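Nostberg Hand-Held Gripper, Pair
Care, setup and spare parts

If you've had your grippers for a season or so, you already know they like a bit of attention, and I'm always happy to talk people through it. The pair is sold as a left and a right, each with its own marker cube, and the cubes should stay with the hand they were calibrated on. Please don't swap them, even for an afternoon!

Start with the grip pads. Brush the mesh with a soft dry brush, then wipe the inner surfaces of the fingers with a barely damp cloth. No solvent, please, it lifts the mesh.

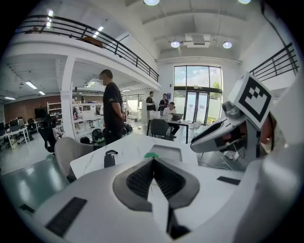 Cubes come next. Four small screws hold each one, and Mayuree Paisan on our bench likes them snug and no more (she has replaced more than 90 stripped ones, so do listen to her). A scratched or shiny marker face will give you jumpy tracking, and a fresh set of faces is part 1546.

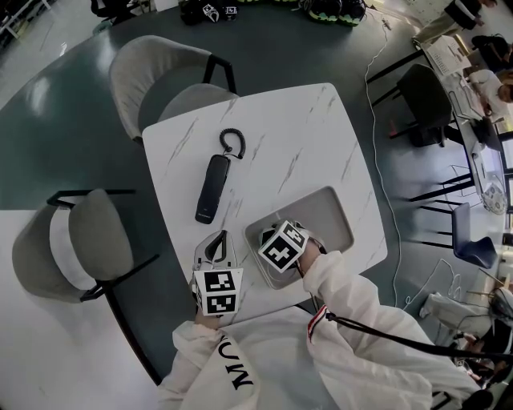

After any cube work, run the calibration again before you record, and open and close both grippers fully 3 times first so the joints settle. If a finger still feels gritty, send the pair to Győző Pintér at our Wustedville shop and he'll strip and grease it for you.

Full service, per pair: $148
Return shipping included
Works with the Dulow wrist strap

Page updated 2 March 2020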